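Nanulico 厨房台面中性清洁浓缩液 K-2
产品编号:NL-K2-4000
供应商:Kollutov 表面护理

产品概述
K-2 为中性浓缩清洁液,用于花岗岩、石英石、釉面瓷砖及不锈钢表面的日常去污。配方不含氯、不含磨料,不含蜡质成分,清洁后表面不留涂层。适用于家庭厨房、茶水间及小型餐饮后厨。

技术参数
净含量:4000 毫升
外观:无色透明液体
酸碱性:中性(原液)
气味:无添加香精
储存温度:不高于 30 ℃,避免冻结
包装:聚乙烯桶,带计量盖
每箱数量:2 桶

稀释与用法
日常擦拭:每升清水加入 2 毫升原液,用超细纤维布擦拭后再以清水过一遍。
油污较重处:每升清水加入 65 毫升原液,停留三分钟后擦净。
瓷砖填缝:使用上述高浓度溶液,配软毛刷沿缝隙刷洗,刷毛不宜过硬。
未做防护处理的石材应先在不显眼处试用,停留时间不超过一分钟。石材防护剂施工未满七天的台面不应使用。

茶渍与水垢
K-2 对油脂和一般食物残留有效,对沉积较久的茶垢、咖啡垢作用有限,对碳酸钙水垢无作用。水槽底部和排水部件上的褐色沉积建议改用同系列的 Hediria 含氧去渍粉,按其说明配成溶液浸泡,再用 K-2 稀释液收尾。酸性除垢剂不得接触大理石及其他钙质石材;花岗岩台面上如有溅落,应立即用大量清水冲净。

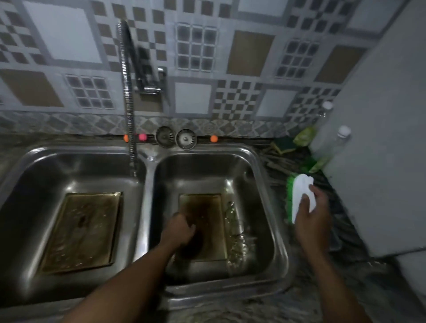
图 1 双槽不锈钢水槽,两侧方形排水板均有褐色污渍;周围为深色斑点花岗岩台面。

不锈钢表面应顺拉丝方向擦拭,不使用钢丝球。清洗后用干布收水,可减少水痕。

注意事项
不得与含氯漂白剂混用。佩戴手套操作。入眼时用清水冲洗十五分钟并就医。置于儿童无法触及处。

订购信息
单桶货号 71-K2,整箱货号 71-K2B。Hediria 去渍粉另行订购。
技术咨询:Luuk Van Damme
批发及样品:Declan Heffernan
页面更新:2021-10-22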